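The Rebane Method

Colette Marty had been married to the idea of leaving Clestenus for 33 years, and to nothing else for nearly as long. She kept a suitcase packed. Every February she unpacked it, aired the contents and put them back in a slightly different order, which she regarded as progress.

Her downstairs neighbour, Zulema Mansilla, took a dim view.

"You've no intention of going to Brurno," she said, over the stairwell's one good chair. "You only like telling people you might."

"I have a brochure," said Colette.

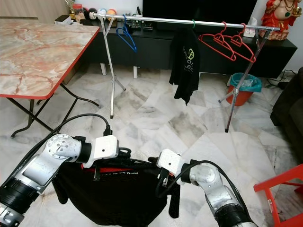
The brochure came from the Rebane Travel Bureau, and it promised sea air, a bandstand and 239 steps down to the beach. It was silent on the matter of getting back up. Colette had read it so often that she had started correcting its grammar in pencil.

What changed things was a letter from Anel Nkosi, who ran the bureau. The price of the Brurno room was going up to 700 crowns, payable by all those who had reserved it. Colette had reserved it in her twenties, in a mood. It seemed that the booking had been passed down from clerk to clerk like a bad knee.

She put on her better coat and went round to cancel. She rehearsed on the tram, moving her lips, and a small boy opposite watched the whole performance with interest.

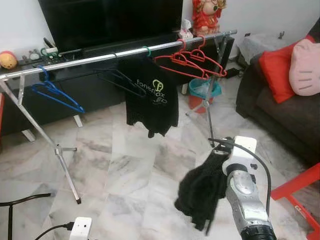

Did she cancel? She got as far as the counter, where Anel Nkosi gave her a form, a pen on a chain and a ticket for the 8 o'clock train.

"It's stamped," he said. "I can't unstamp it. The machine only goes one way."

"So does the train, I suppose."

"No, the train comes back. People are always surprised."

She took the ticket home and laid it on the kitchen table, where it behaved like a guest who wants feeding. Zulema came up to look at it. Then Ieva Bite from the top floor came down to look at it, bringing a cake, as if somebody had died. By nine in the evening there was general agreement that Colette would have to go, if only so that the rest of them could stop hearing about it.
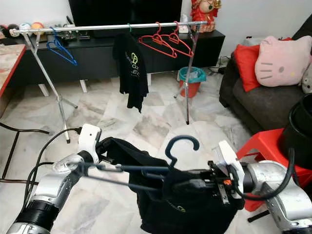 Black T-shirt on a dark blue hanger.

The train was late, and this cheered her. She had a whole compartment to herself until Cidar, where a woman named Ayana Yilma got in with two hens in a basket and asked if she was going far.

"Brurno," said Colette. It sounded smaller out loud.

"Oh, I was born there," said Ayana Yilma. "They've closed the steps."

Colette thought about this through one long tunnel and a stretch of beet fields.

"And the bandstand?"

"Still there. Terrible band."
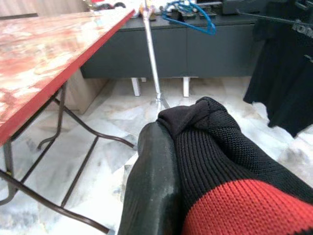 Black knit with a band of bright red, and a folding table to the left.

She stayed four nights. The band was every bit as bad as she had been told, and she went to hear it each evening, sitting near the tuba with her coat buttoned. On the last morning she bought Zulema a postcard of the sea, wrote "Adequate" on the back, and then, finding there was plenty of room left – she had very small handwriting – asked how much the flat above the chemist's might be to rent. She had to cross that out, of course. Zulema wouldn't know. She went downstairs and asked the chemist.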